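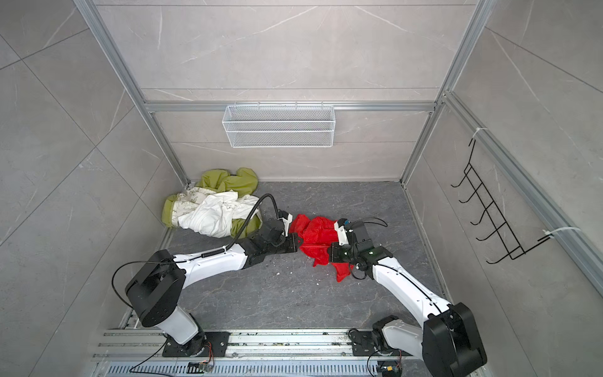

Lamp room update from Clustow

The two older deuterium lamps on the Trarnico bench have been replaced, and the bench is back in use. Both had drifted well below their starting output at the short end of the range, and the readings Joyce Urio took in May showed one of them down to 93 percent of the other at the same current. Spare lamps should go in a tray like the white wire mesh one hung on the crossbar, where they can be seen from the front and air can get around them. Please do not lay lamps directly on the bench top or stack them in drawers.

New lamps need a warm-up of 4 hours before the first calibration run. After that, 3 readings are taken and the middle one goes in the log. If you switch a lamp off between readings, start the warm-up again. The power supply keeps its last setting, so check the current before you strike the lamp.

Handle the quartz with gloves. Fingerprints burn into the envelope and cut the output, and they can't be polished out later. If you do touch a lamp, wipe it with alcohol and a clean lint-free wipe before it is powered. Do not use shop rags or any cloth with a nap, as the fibers stay behind on the quartz.

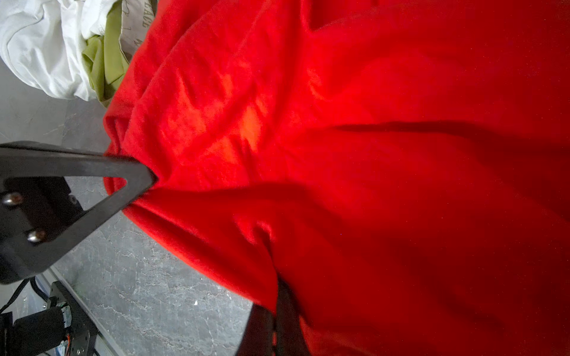
Eye protection and booking

Polycarbonate face shields are now kept at the Sondau end of the room. Ordinary glasses leave the sides of the face open and are not enough for this work. The Mfinanga housing is still waiting for its new interlock switch and is tagged out until the part is fitted.

The bench can be booked for up to 4 days at a time. Requests for the next round should reach Joyce by 15 July 2023, with the lamp type and the wavelengths you need.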